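3.2 Table surfaces and the visibility of small items

The second part of the study dealt with the worktop itself. In the Virndale survey, households were asked which surface in the home they used most often for sorting small objects such as buttons, screws, keys and coins. Of the 68 households that returned the form, almost 600 separate sorting tasks were recorded over 2 weeks in September. The kitchen or dining table was named more often than any other surface, and wooden tops were preferred to painted ones.

Preference and ease of use did not agree. Plain, light surfaces gave the shortest search times for dark items, while strongly figured wood gave longer times for items of nearly all colours. The effect was greatest where the grain was dark and wavy and where the item was narrow enough to lie along a grain line. Polishing the top made little difference. A plain cloth laid over the wood removed most of the delay, although several households disliked it because round items no longer rolled freely and thin items caught in the weave.

Surfaces were therefore graded from 1 (no visible figure) to 6 (strong figure over the whole top). Grading was done by eye in daylight, with the table cleared of cloths and mats. Tops with knots but otherwise even grain were placed no higher than grade 3. Figure 4 gives the reference surface for the upper end of the scale.
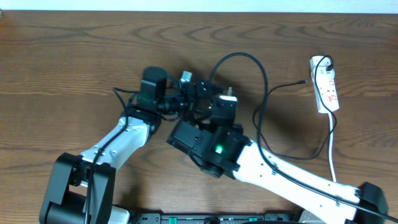
Figure 4. Warm brown wooden tabletop with pronounced dark, wavy grain.

Mulder objected to the use of a single scale, arguing that contrast and direction of grain ought to be graded apart, as a faint grain running across the table can hide a pin just as well as a dark one running along it. The point is accepted for very thin items. For the Soltgate set, in which the thinnest item was a flat washer, separate grades for direction did not alter the order of the surfaces, and the single scale was kept.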